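4.2 Scale in household kettles and coffee makers

The most exciting part of the Cutlow survey, for us, was how much people already knew about their water. We had expected to explain hardness from scratch. Instead, residents met us at the door with kettles in hand, eager to show us the crust inside (one had kept a flake of it in an egg cup since February!).

Cutlow draws from a chalk aquifer, while Mevanthorpe, just over the ridge, is fed by an upland reservoir. The two towns share shops, schools and a bus line, and yet their tap water could hardly be more different. We asked 18 households in each town to keep a diary of every descaling, noting the product used and whether the water had been filtered first. The diaries ran for nine weeks and came to about 2,000 entries, many of them far longer than the form allowed for, with notes spilling happily into the margins.

Cutlow households descaled far more often, as expected. What delighted us was the spread within the town. Homes on the same street, with the same supply, differed widely in their habits, and the difference followed taste more closely than worry over the appliance. Tea drinkers acted as soon as they saw a film on the cup. Coffee drinkers waited longer, and those with a water tank at the side (Figure 3) tended to link descaling with refilling and cleaning, so that the jobs blurred together in the diaries.

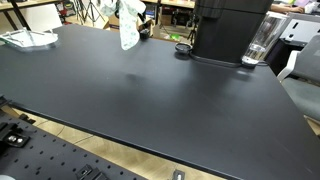

Figure 3. Black countertop appliance with a clear water tank at its side.

Xaba, commenting on an early draft, objected that taste and worry are hard to pull apart in a diary, and that a person who writes "tea was chalky" may well be thinking of the heating element too. We think this is a fair point, and a really interesting one. The Lorkard coding scheme, which we used throughout, allows only one motive per entry, so mixed motives will have been missed. A second coding pass, with both motives allowed, is now under way for the Cutlow diaries.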